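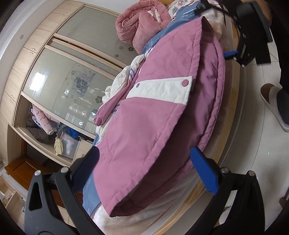
A pink garment with a round pink button, waiting its turn on the bed.

How Do Buttons and Snaps Keep Your Clothes Shut?

Print this page | E-mail this page

Think about the last time you got dressed in a hurry. You pushed your arms into your sleeves, you did up the front, and off you went to breakfast without giving those little fasteners a single thought — and they held on all day!

A button is really a small stopper. It slips through a slit called a buttonhole when you tip it on its side, and then it lies flat again, too wide to slide back out by itself. Clever, isn't it?

A snap works another way. One half has a bump and the other half has a little socket. Press them together and the bump pops in with a click. Give a good tug and out it comes.

Now look for the white strip on the pink garment in our picture. Strips like that are called plackets (say it PLACK-its), and you can find the round button near one end and a dark metal snap near the other. The rows of stitching around the strip help hold it to the pink cloth.

Next time you have clean clothes to fold, spread one out on your bed first and go hunting for its placket. Do up the buttons before you fold, smooth the front with your hands, and take your time over it.

Comments

Da-eun Ha: My daughter checked every shirt in her drawer and found 17 buttons. Bedtime was very late.

Gaspard Poulain: Could you do zippers next? We have a stuck one here.

Mrs. Ngcobo's class: We like snaps best. They are LOUD.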